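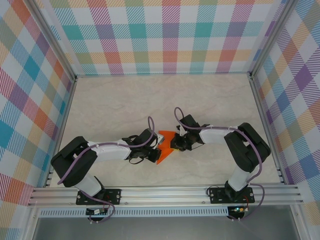

Clomwood Hall: Pre-Show Technical Inspection
Touring pop package, Vondov (support: Daneck)
Load-in July, inspection Wednesday, doors closed to public
Inspected by: Rajkumari Tomar
Status key: OK / OK with comment / Hold / N/A

1. Rigging and truss

1.1 Front truss, motor hooks moused and safeties fitted. OK
1.2 Upstage truss, same. OK with comment
Comment: Stage left safety had slack of more than a hand's width. Shortened by one link and rechecked at trim.
1.3 Load cell readings against rigging plot. OK
Comment: Highest single point 339 kg, upstage center. Plot allows more. Do not hang the spare LED panel from this point.
1.4 Secondary bonds on all moving heads. OK with comment
Comment: 134 fixtures on the plot. Two in the floor package have no bond and don't need one.
1.5 PA hangs, pins and rear pull-back. OK

2. Stage deck and access

2.1 Deck legs braced, no rocking. OK with comment
Comment: Downstage right corner leg on packing. Packing is screwed down.
2.2 Thrust joints flush. Hold
Comment: Lip between second and third deck of the thrust. Vondov walks backward over this joint in the second song. Re-level and tape before sound check.
2.3 White edge tape on all drops. OK
2.4 Treads and handrails, both wings. OK with comment
Comment: Stage right handrail loose at the bottom bolt. Tightened. Check again after support changeover, as the Daneck keyboard riser goes out that way.
2.5 Crossover lit with blue running light. OK

3. Power and cable

3.1 Main distro earthed, covers closed. OK
3.2 RCD trip test, all outlets. OK with comment
Comment: One outlet at monitor position slow to trip. Taken out of use and labeled.
3.3 Cable ramps at front of house run. Hold
Comment: Ramp is one section short at the bar side door. Ásgeirsdóttir Audio to supply.
3.4 Backline power separate from lighting. OK

4. Sound levels

4.1 Measurement mic placed and calibrated. OK
4.2 Hearing protection available at both bars and at the barrier. OK
Comment: Two boxes at the barrier. Same brand as last tour.
4.3 Sub array clear of barrier step. OK with comment
Comment: Security cannot stand on the step at center for more than up to 20 minutes at a time. Rotation is on the pit sheet.

5. Effects

5.1 Haze fluid data sheet on site. OK
5.2 CO2 jets, hoses restrained, exclusion zone marked. OK with comment
Comment: Zone tape had been laid before the jets were moved upstage. Relaid.
5.3 Confetti. N/A
Comment: Cut from this leg.
5.4 Strobe notice at all public entrances. Hold
Comment: Missing at the balcony stairs.

6. Barrier and pit

6.1 Barrier sections bolted, no gaps. OK
6.2 Pit width clear for stretcher. OK
6.3 Water at pit, both ends. OK
6.4 Wheelchair platform, capacity posted, ramp dry. OK with comment
Comment: View blocked in part by delay tower. Tower to move one bay toward the desk.

Open items: 2.2, 3.3, 5.4. The delay tower move (6.4) also needs a sign-off.

Radio channel 148 is not in use at this venue. Show calls on the house channel only.

Recheck at 4:30 p.m. with production and house. R. Tomar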